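Reservas y puntuación en Notulance: por qué he dejado de guardar unidades

10 de noviembre de 2020

Llevo desde septiembre jugando Notulance con la revisión de las reglas de reserva y ya tengo datos suficientes para cambiar de opinión sobre un punto que antes defendía. En listas de 1.875 puntos, guardar una cuarta parte del ejército fuera de la mesa me parecía una decisión neutra. Con la secuencia de puntuación actual es una decisión cara, y el coste no se ve en la hoja de ejército.

La regla, resumida: una unidad en reserva entra a partir de la segunda ronda, por un borde propio o lateral, a más de 9 pulgadas de cualquier enemigo. No puede puntuar en la ronda en que llega. Antes de la revisión sí podía, si terminaba el movimiento en contacto con el marcador. La redacción nueva elimina esa posibilidad con una sola frase al final del apartado, y es fácil pasarla por alto porque el esquema de fases de la contraportada sigue mostrando la secuencia antigua.

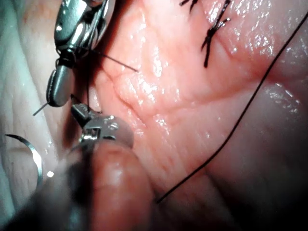 Instrumental sobre una línea de sutura.

El efecto se aprecia mejor con una lista concreta. La mía es Mustarine, con dos bloques de infantería, una unidad pesada y tres destacamentos rápidos. La configuración habitual dejaba en reserva 344 puntos, repartidos entre dos de los destacamentos rápidos. Si entran en la segunda ronda, empiezan a puntuar en la tercera. Si el rival cubre el lateral con exploradores baratos y los retrasa un turno, puntúan en la cuarta. En una partida a cinco rondas eso significa pagar el coste completo por una unidad que participa en dos controles de marcador.

A cambio se obtiene protección frente al fuego de la primera ronda. Es una ventaja real contra Agbeko, que tiene alcance largo y mueve poco. Contra listas de asalto no sirve de nada, ya que la primera ronda se gasta casi entera en movimiento y lo que se ha guardado no habría recibido daño.

También hay que contar las activaciones. Notulance alterna una unidad por jugador, y las reservas que no han entrado no cuentan para el turno de alternancia. Con dos unidades fuera, el rival dispone de dos activaciones seguidas al final de la primera ronda, cuando yo ya no puedo responder. Durante bastante tiempo atribuí esas pérdidas a un mal despliegue. Al revisar las anotaciones, la mayor parte del daño de la primera ronda estaba en las activaciones sobrantes.

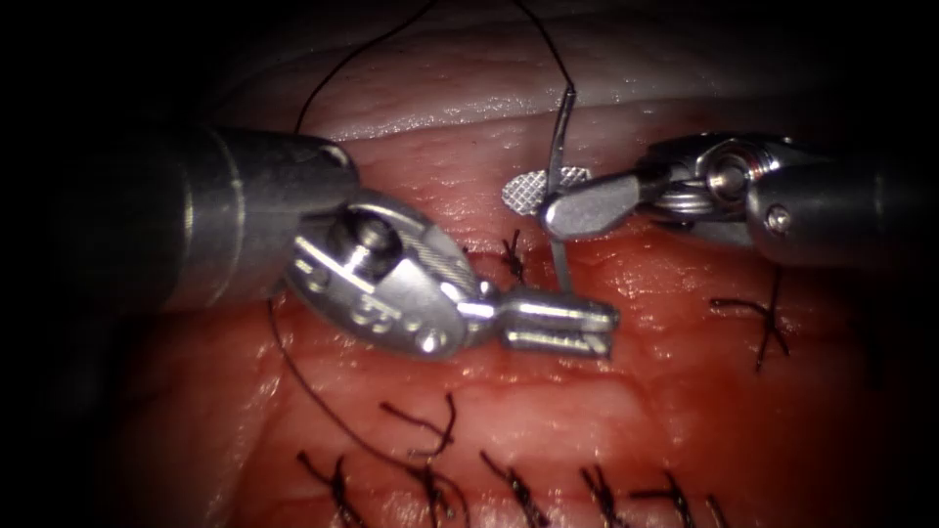

El despliegue que uso ahora pone los tres destacamentos rápidos sobre la mesa: uno detrás del bloque central y los otros dos en flancos opuestos. La unidad pesada queda como referencia y no avanza hasta que los flancos han pasado la línea media. La geometría se parece a la de los dos brazos de la foto, que llegan uno desde la izquierda y otro desde la derecha para trabajar sobre la misma superficie. En la mesa, el objetivo es el marcador central, y lo que importa es que ambos flancos puedan amenazarlo en la misma ronda. Si uno se adelanta, el rival lo resuelve por separado y el otro llega sin apoyo.

Los marcadores laterales se ceden en la primera ronda. Cuesta aceptarlo al principio, pero el control lateral vale la mitad y obliga a mantener una unidad inmóvil. Prefiero recuperarlo en la tercera con lo que quede del bloque de infantería.

Una nota sobre el terreno. Todo lo anterior supone una mesa con al menos 7 piezas que bloqueen la línea de visión. Con menos, los flancos quedan expuestos y el argumento a favor de las reservas recupera peso. Juego casi siempre con las ruinas de Grosard, que son altas y estrechas. Con colinas bajas habría que recalcular.

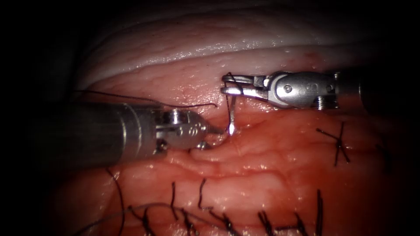 Partidas pequeñas

A 500 puntos la conclusión es distinta. Hay pocas unidades, la mesa es menor y la restricción de 9 pulgadas deja zonas enteras del borde inutilizables. Una sola unidad en reserva puede equivaler a un tercio de la lista. No he encontrado ningún caso en que compense, salvo en el escenario de convoy, donde los bordes laterales se abren para el defensor y la puntuación no empieza hasta la tercera ronda.

Me falta probar la combinación de reserva parcial con el rasgo de exploración, que permite adelantar la entrada si hay una unidad amiga cerca del borde. Sobre el papel reduce el retraso, aunque exige dejar a alguien inmóvil junto al lateral. La próxima lista que monte llevará esa variante con uno solo de los destacamentos, sin tocar el resto, para poder comparar las hojas de puntuación con las que ya tengo.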